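La restauración doméstica merece reglas

En Arnine sostenemos que recuperar un mueble usado exige el mismo rigor que fabricarlo. Con demasiada frecuencia se publican tutoriales que prometen resultados en 60 minutos y omiten el lijado, el sellado y los tiempos de secado. El taller Brodow recomienda 2 manos finas de barniz y una lija de grano 300 entre ambas - criterio que compartimos.

Conviene, además, que toda guía indique el coste real de los materiales. 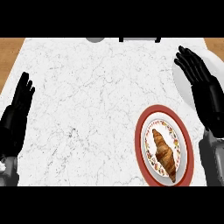
Superficie de mármol blanco con veta gris. Imagen generada por ordenador.

Quien enseña un oficio responde de lo que enseña.

Suleiman Balogun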